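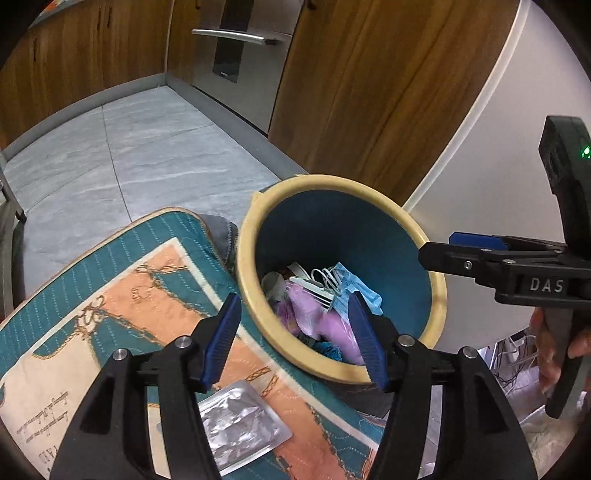 Fig. 1. One gripper at the wastebasket, a second held at right, foil packet on the cushion.

April 25, 2025
By Salamatu Edet

So my half of the report is the money half. Valdis did the task list and I got the spreadsheet, and I ended up liking it way more than I expected!

Our budget was $2308 for the term. We wanted 4 grippers (two pairs, so two people could work at once) and the first quote from Trullell ate nearly all of it before we'd looked at a single cable. I went down to three, a working pair plus one spare, and that left room for finger pads. Buy pads early. We put 22 on the order, the ribbed blue ones, and I'd still bump that up next time.

Trash pickup is the task I'd plan around. A crumpled bag, a face mask and a bundle of thin cables all want a different grip, and small flat stuff like a foil packet is where I'd spend on better fingers before anything else.

Stuff I forgot to price: shipping from Nedmont, storage bins, and charging gear. Put those in from day one. The revised sheet goes in with our November request.

Comments

Valdis Sproģis: You left out the second set of cables, I'll add the line tonight.

gusville_lab: Did Isah quote you for the pads too? Ours came in higher.

Salamatu Edet: Nope, only Trullell. Send me yours!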